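The Bowl

The bowl had come to Floltasgate with Analyn Agbayani's grandmother, who had used it for rice, for mending, for one christening and for hiding the rent. It had since been inherited four times, twice by people who didn't want it. Now it was Analyn's, and she had brought it to work on the bus with a scarf round it, like somebody's head.

"It's very round," said Radek Rusnák, who was trying to be nice.

"It's a bowl, Radek."

The trouble had started with the shelf. The long room on the second floor of Cledau had been without a spare surface since the spring, and Ginette Sandhu had sent round a message with the heading SURFACES, in capitals, asking everyone to take home what was theirs. Alina Pop took home a kettle. Tin-yau Fu took home a kettle as well, and it emerged by telephone that evening that they had taken each other's. Analyn, who had never been good with instructions, brought something in.

"Ginette said less," said Radek.

"Ginette said what was ours. This is mine. I'm clarifying."

She put it down among the cables. It looked enormous. At home it lived on top of the wardrobe and had seemed a modest sort of thing, but indoors among all that white it glowed like a conker. Tin-yau came over with his tea and walked right round the bench to look at it from the other end, which took some time, as he had to go behind the racking and apologise to Alina on the way.

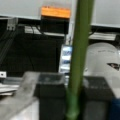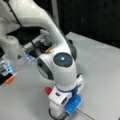
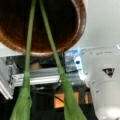 "What's it for?" he said, when he got back.

Analyn had been hoping to be asked this and found she had nothing ready. It was for rice. It was for rent. On the bus a man had asked if it was a drum and she had said yes, to save time, and then had to hold it like a drum as far as the bridge.

"Fruit," she said.

So it was for fruit. Alina went down to the shop and came back with satsumas, it being December, and by three o'clock they had all gone and the bowl was full of peel. By four it held the peel, a roll of tape, Radek's gloves and the paperwork for the Pellus order, which had been missing for so long that they had stopped mentioning it in front of visitors.

"Where was it?" said Analyn.

"In my bag," said Radek. "I just felt there was somewhere to put it."

Ginette arrived at twenty past. She was a small woman who came into rooms as if she had been told something about them on the stairs. She looked at the bench and the bowl, and then she read the top sheet of the Pellus paperwork, peel and all.

"This is for 2735 pounds," she said.

"Yes," said Radek.

"I wrote to Šimek about this. I wrote to him rudely."

"You could write again," said Alina. "Less rudely."

Ginette took this over to the window to think about it. It was getting dark over Floltasgate and the buses had their lights on. Analyn began picking the gloves out of the peel - she would take the bowl home, obviously, she had known it since the bridge, and it could go back on the wardrobe and be modest again.

"Who does this belong to?" said Ginette, with her back to them.

"Me," said Analyn. "It was my grandmother's. I'm moving it."

"Did I ask you to move it?"

"You sent a message. It said SURFACES."

"A bowl isn't a surface," said Ginette. She came back and tilted it towards the lamp with one finger, looking at the grain. Then she felt about in her coat pocket, brought out a bunch of keys, a throat sweet and a parking ticket, and dropped them in on top of the tape.

"I'll want those at five," she said, and went off to be polite to Šimek.

Analyn put the scarf in her drawer. Tin-yau asked if it would be all right to bring the kettle back, and Alina said which one.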